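Sorting pens and pencils into trays

Empty the drawer or cup onto a clear stretch of tabletop and spread everything out in a single layer. Test each pen on scrap paper. Discard any that skip after 15 seconds of scribbling.
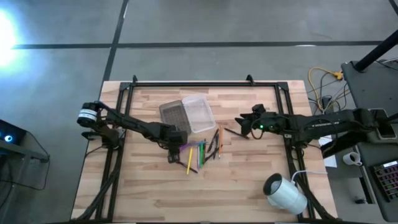
Pens and pencils spread out for sorting, with two plastic containers behind them.

Use one container for pencils and one for ink. A clear box shows its contents from the side; a darker tray hides smudges. Sharpen pencils before they go back, and store markers flat with caps pressed on until they click. Wipe out graphite dust with a damp cloth. Repeat every December.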